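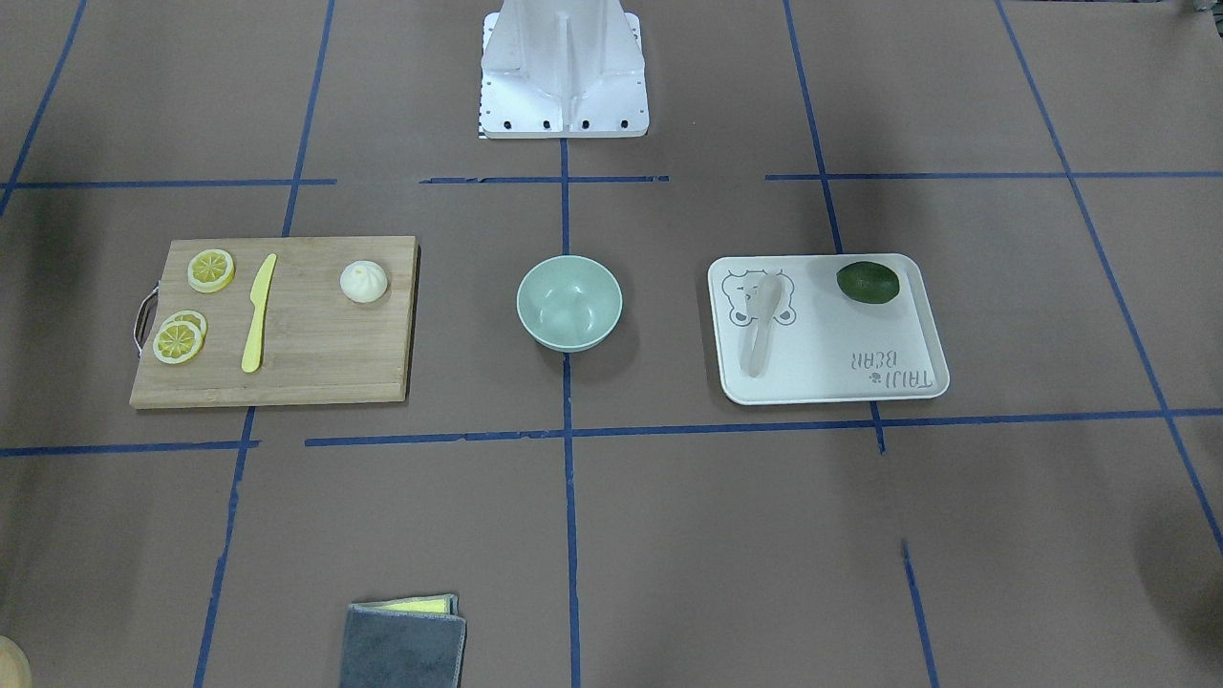

3 August 2019, Etton cell

Spoon pick still drifting after the February re-zero. The Jirkard notes blame the tape grid. I don't buy it. Tape doesn't move a wrist. Ran 3 picks from the same start pose and got 2 different grip points on the handle, so the error is in the arm or in the fingers.

Checked: base bolts to torque, no change. Finger screws on the suspect gripper took a little turn, which proves nothing yet. Speed held at 400 the whole time.

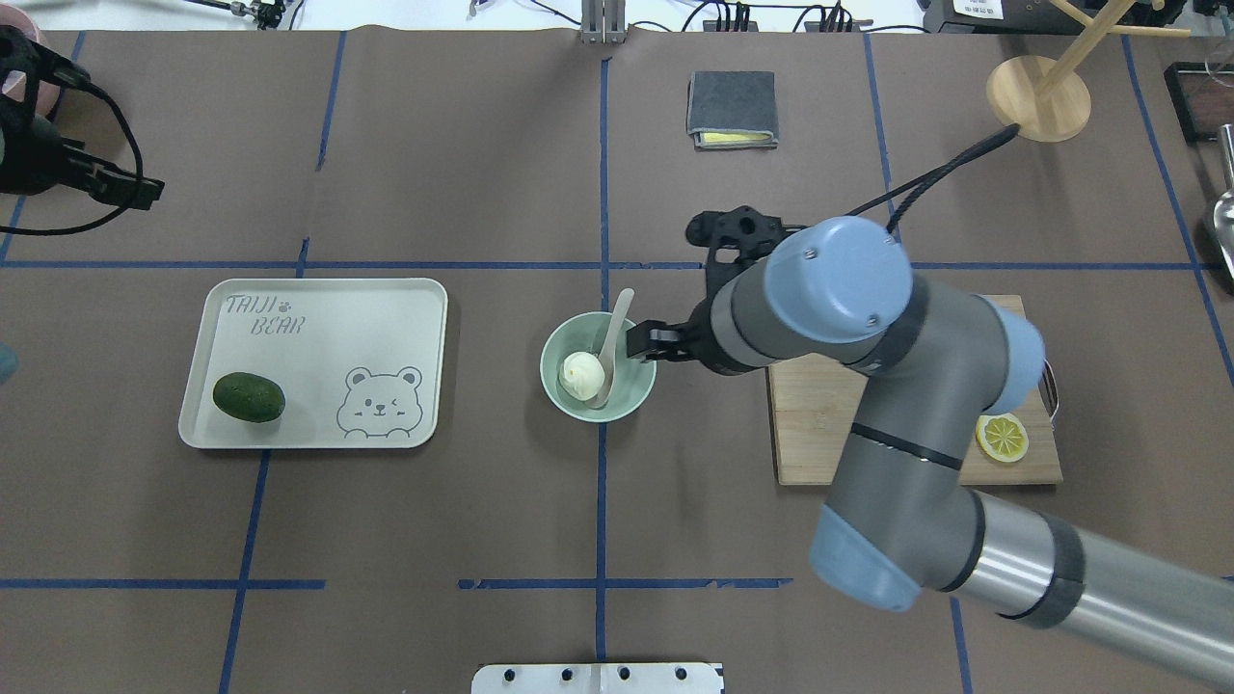
Gripper on the spoon in the green bowl, elbow low, wrist cable off to the right.

Cable dress is my next suspect. The Ferri sheet says to strap everything on the upper link and leave the wrist free, and that's what we have: black cables tied along the link, then hanging off the gripper.
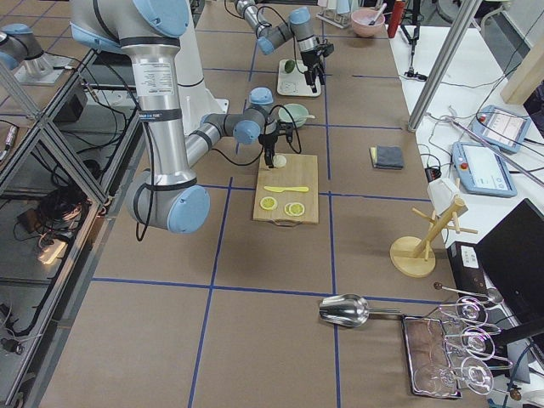
Reach is the other thing. Sevstead want both arms working the middle cells, and I doubt the clearance is what the layout says. With one gripper over the cutting board and the other down by the lime on its plate, the green bowl sits between the two arms, and that is where I'd expect the trouble. Want it tried at half speed first, one arm parked.

To do: re-zero the wrist, mark the finger screws with paint, repeat the picks. Not signing off on 2 good runs.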